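Notes on Household Linen: Washing Delicates at Home

March 26, 2022

The previous entry in this series dealt with wool blankets. The present one concerns smaller articles: lace collars, thin blouses, stockings and handkerchiefs. Readers who wrote in August asked for clear guidance on these, and it is regretted that the reply has taken so long.

Sorting

Articles should be sorted by fiber before they are sorted by color. Silk and wool are to be kept apart from cotton at all times. Any piece with hooks or metal fasteners should be closed up and washed separately. The care label takes precedence over anything written on this page.

Use of Mesh Bags

A mesh bag is recommended for all machine washing of delicate items. The bag should be filled no more than halfway, and the zipper or drawstring should be fully closed. For several years this household used the Truditz bags, which wore through at the seams. The Lamont bags that replaced them have a finer net and have given no cause for complaint. Bags should be stored open, in a basket with openwork sides if one is available.
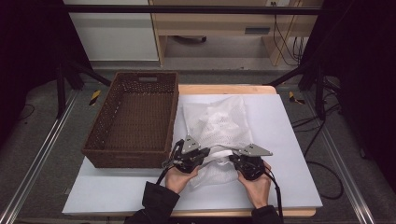
Washing and Rinsing

A cool setting is suitable for most cotton delicates. Silk should be washed by hand in a basin with a small amount of mild soap, left for 8 minutes, and rinsed 2 times in clean water. Wringing is not permitted under any circumstances. Excess water may be pressed out between towels.

Drying

Stockings may be hung. Knitted pieces must be dried flat and away from direct sun. The folding rack by Bridetti, mentioned in the entry on blankets, remains in use here and is adequate for the purpose, although the lower bars are set too close together for sleeves.

Questions regarding stain removal will be addressed in a later entry.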